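Dukitz bench arm: pick recordings

Recorded in February at the Caltdale shared workshop by Nneka Bassey. The set holds 172 episodes from one arm and one gripper. Most of the images come from a small camera at the wrist.
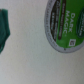
Object choice was kept to household and workshop bits that fit between the fingers. Printed items were included to see how much lettering survives at wrist resolution. On the DARK MAGIC coffee pod the two large words can be read and most of the small print can't, so text labels should not be trained on anything smaller.

Layout

Each episode is one folder with frames, joint angles and a plain text note. Longest episode: 700 frames. Frames are numbered from zero and are not resampled.

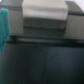
Joint angles are in degrees, gripper opening in millimetres. The Nwosu controller logs on its own clock, so match rows to frames by timestamp and not by row number. In 11 episodes the log starts late; these are listed in late.txt.

Known faults

Focus on the wrist camera is fixed. Close surfaces are soft, and 26 episodes are marked "blur" in the notes.
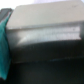

Wrist view: pale box with white label, print not readable.

Bench view

The second view shows the gripper from outside, with the block with four coloured caps to its right. It has no depth channel.

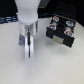
Loading

Unpack into one directory and run the Ustero reader with the folder path. Episodes without a note are skipped.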